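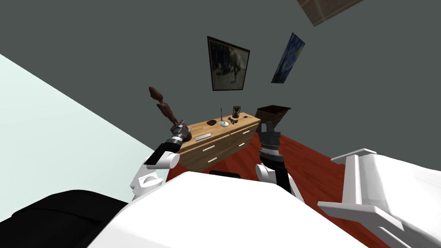 Romana Vávra asked that the minutes record her objection first: the operators should not be judged on episode count while the replay check still rejects demonstrations for timing faults the operator cannot see in the headset. She wants the count reported after the check, with the reject reason next to each episode.

Agreed. The weekly sheet will carry both numbers from now on.

Minutes, teleoperation working group, Asstead site
August 2, 2019

1. Previous minutes
Accepted with one correction. Item 4 should read "left wrist offset," not "left elbow offset."

2. Demonstration count, bedroom set
Recorded in simulation: 811 episodes. Passed replay: 634. Most rejects come from two causes: dropped tracking on one hand controller, and gripper close commands logged one step after contact. Sirham will supply a patch for the second. The first is a hardware matter and stays open.

3. Two-arm tasks
The bedroom set uses both arms, with objects picked from or placed on the dresser top. Operators report that the left arm blocks their view of the near corner of the dresser once it is raised with an object in the gripper. Proposal to add a second viewpoint, switchable by foot pedal. Accepted for trial. Pedal events must be logged so that they can be stripped before training.

Small objects close to the candlestick are still hard to grasp without contact. No change to the layout for now. Operators are to approach from above and may restart the episode if the candlestick tips.

4. Hand guiding compared with remote control
Colliron presented results from guiding the real arm by hand on the same reach motions. Paths are smoother and operators need less practice, but one person cannot guide two arms at once with any accuracy, and the operator's body appears in the camera view. Hand guiding will be kept for single-arm reaches and for calibration poses. Everything else stays on remote control.

5. Logging rate
Command stream stays at 30 Hz. A request to double it was discussed and not adopted. The Mai recorder drops packets above the present rate, and the replay tool would need new interpolation code.

6. Episode 361
Replays correctly on one workstation and fails on another. Suspected difference in physics step settings. Settings file to be compared line by line before any further episodes are merged.

7. Actions
Sirham: gripper timing patch, with a short test log.
Vávra: revised weekly sheet, reject codes included.
Colliron: calibration poses in the shared format.
Asstead: pedal trial with two operators, notes on any motion sickness.

8. Other business
Headset face pads need replacing. The full review of the bedroom set was moved to November.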